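2024-07-07
Wusholm workshop, back bench

Okay, notes on the wrapping and cardboard business before I forget it all again, because I said I'd write it up in December and then very much did not.

So the problem is still the used cartons. We go through a silly amount of cardboard for the toy parcels, and I really don't want to buy new when there's a whole stack of perfectly decent stuff by the door. The flat panels are fine for bench covers and fine for padding, but anything that had tape on it comes up ugly. You pull, the top ply lets go, and then you've got a long scar with fuzzy edges down the middle of a panel that was otherwise good. I used to throw those straight in the recycling (sorry). Now I'm keeping them in their own pile and trying to work out what they're still good for.

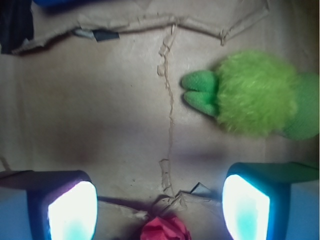
The green plush is one of the soft things I'm using as a stand-in for a real order, by the way. Please don't ship it! I've grabbed it out of the outgoing bin twice already.

Paper next. Plain crumpled paper does better as filler than I gave it credit for, and the colored stuff does just as well as the boring brown. Red is nice in a parcel, it looks cheerful when you open the flaps. My only worry is the color coming off on pale fabric if a box gets damp, so I want to do a rub test with a wet rag and an old white sock. Haven't done it. Until then let's keep red away from anything white or cream – green and brown toys are probably okay, but I'd still put a sheet of tissue in between.

How tight to crumple: I did a few wads very tight and a few lazy ones. The tight ones feel like little rocks and they roll off into the corners. The lazy ones squash and stay put, and they use less paper. Go lazy.

Back to the torn panels. I got out the Toseck glue (the thin one, brown cap) and tried laying the lifted fibers back down with a damp finger first and then a smear of glue over the top. It works on short tears. On long ones it goes wavy as it dries and you can feel a ridge, and I don't trust it on the outside of a box. For an inside divider, who cares. I gave that 7 minutes under a heavy book before I got impatient, so maybe it deserves a longer go before anybody calls it a failure.

Things I think a scarred panel is still okay for:
bench cover when gluing or painting
dividers
the bottom layer in a box, good side up
shredding, if it's past saving

Not okay for lids, or for anywhere a label has to stick. I put a test label across a fuzzy bit and it peeled right off with the fuzz still on it. 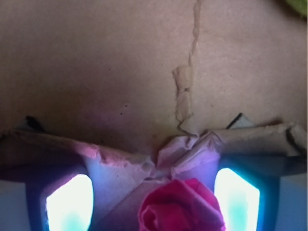

Oh, and bend lines. If you have to fold a panel, score it first with the blunt side of the bone folder and a ruler. When you just grab it and force it, it bunches up and splits wherever it feels like, and then you're fighting it for the rest of the afternoon. I know this and I still do it.

The Skultard order is 156 parcels, so whatever we settle on has to be quick. Gluing every tear is out of the question for that one. I'd say sort as we go, clean panels for the outside, scarred ones for dividers, and leave the glue for slow days.

To do:
wet rag test on the red paper
ask Chornovol if they'd sell us untaped flats, even a small bundle
find the other ruler
retry the glue with the book left on overnight
sweep under the bench, there are paper crumbs everywhere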